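Ordnung im Röhrchenständer
Metall oder Kunststoff, bunte Deckel oder Etiketten: In kleinen Laboren entscheidet oft das Zubehör darüber, wie lange eine Probe gesucht wird. 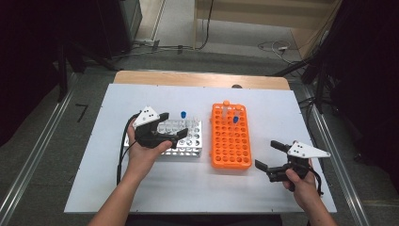 Ein Ständer, zwei Werkstoffe

Probenständer stehen in keinem Jahresbericht. Sie werden nebenbei bestellt, wandern von einem Tisch zum nächsten und bleiben oft länger im Haus als die Geräte, für die sie einmal angeschafft wurden. Marites Macapagal kauft seit 20 Jahren Verbrauchsmaterial für Labore ein, zuletzt für die Firma Prilham, die Wasser- und Bodenproben untersucht. Im Lager führt sie 973 Artikel. Die Ständer füllen dort ein eigenes Regal.

Silbergraues Metall und oranges Plastik, beide mit runden Löchern in Reihen: Viel mehr Auswahl braucht ein Arbeitstisch nach ihrer Erfahrung selten. Metall steht schwer und rutscht kaum, wenn man ein Röhrchen mit einer Hand herauszieht. Kunststoff ist leichter, leiser und lässt sich in Farben bestellen. »Farbe ist bei uns eine Adresse«, sagt Macapagal. »Orange heißt: noch nicht gemessen.«

Bei Metall achtet sie auf die Kanten der Löcher. Ein Grat, den man mit dem Finger kaum spürt, zerkratzt auf Dauer jedes Etikett. Beim Kunststoff prüft sie den Boden. Verzieht er sich nach dem Spülen, kippelt der Ständer und wird aussortiert.

Blau zu Blau

Schwieriger wird es bei den Deckeln. Klare Röhrchen mit orangem oder blauem Verschluss sind schnell zu unterscheiden, solange alle im Raum dieselbe Regel kennen. Bei Prilham galten eine Zeit lang zwei. Die Frühschicht nahm Blau für Rückstellproben, die Spätschicht für Leerproben. Aufgefallen ist das erst, als Nimal Sheikh die Bestände für einen Umzug erfasste und in einer Kiste beides fand. 80 Röhrchen mussten neu zugeordnet werden.

Seitdem hängt neben der Waage ein Blatt mit den Farben. Sheikh hat es mit der Hand geschrieben und später laminiert. Es hat zwei Spalten, eine für den Deckel und eine für den Ständer. Eine dritte für Sonderfälle hat er wieder gestrichen — sie war nach einem Monat voll.

Platz lassen

Auch die Frage, wie voll ein Ständer sein darf, beantwortet jedes Labor anders. Indrek Lukoševičius richtet für das Büro Isarov Arbeitsplätze ein und rät zu Lücken. Wer jedes Loch besetzt, greift mit den Fingern zwischen die Nachbarn und zieht leicht zwei Röhrchen auf einmal heraus. Er lässt deshalb beim Einsortieren jede zweite Reihe frei und beginnt immer an derselben Ecke.

Als Unterlage empfiehlt er helle, glatte Flächen. Auf Weiß fällt ein Tropfen eher auf als auf Holz, und eine lose Platte lässt sich zum Abwischen anheben. Zwischen zwei Ständern soll eine Handbreit frei bleiben, damit man umsetzen kann, ohne über die Proben hinwegzugreifen.

Was sich lohnt

Neu kaufen muss man dafür wenig. Macapagal hat im August 12 Kunststoffständer nachbestellt, die metallenen bleiben. Manche tragen noch Inventarnummern aus einem Labor, das längst geschlossen ist. Sie kommen nach dem Spülen kopfüber auf ein Tuch und am nächsten Morgen zurück ins Regal, die schweren nach unten.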